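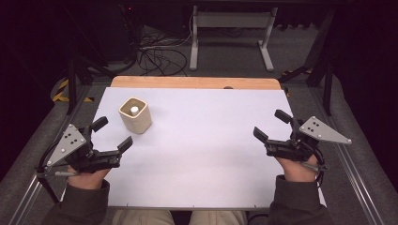 Week 4 handout: looking after the hand-held gripper pair

Notes for the Wednesday group, but everyone should read them before touching bench 2. I've pulled together what I said in the session plus a few things I forgot (sorry, Châu, you asked about cables and I wandered off topic).

Before you sit down

Put the white board on the table first and wipe it with a dry cloth. No spray, please. Then run your eye along both cables, from the back of the gripper down to the floor. You want a loose loop past each hand and nothing under a chair leg. If a cable tugs when you reach for the far side of the board, stop and give it more slack – don't just lean in.

Checking the grippers

Pick up one at a time and open and close the jaw slowly. It should feel the same all the way through. A gritty patch usually means crumbs or dust in the ribbed section, and a soft brush gets most of it out. Next, wiggle the grey triangular plate on the outer side. Any play at all and you'll need to snug up the corner screws, a little on each, going around twice. I once did one corner hard and left the rest, and spent a whole afternoon chasing an error I'd made myself!

Loan Quách keeps the small drivers in the Saltik tin. Put them back.

The cup test

We use the square cream cup with the little white cylinder inside. Rest both grippers over the near corners of the board, jaws open, and start the log. Lift the cylinder out, set it on the board, put it back, then swap hands. Keep your sleeves clear of the jaws.

Open the log in Avotik and look at the jaw reading. Closed should be 271 and fully open 387. If either number has drifted, redo the zero on that gripper and run the cup again. Jeferson has a longer method for stubborn ones, and I'll post it when he's typed it up.

Packing up

Grippers down first, then cables, then the board. Write your initials and both readings in the bench book, even if nothing changed.

For next week: bring your own log from the cup test, and read the Tesfamariam notes up to the part on worn fingers.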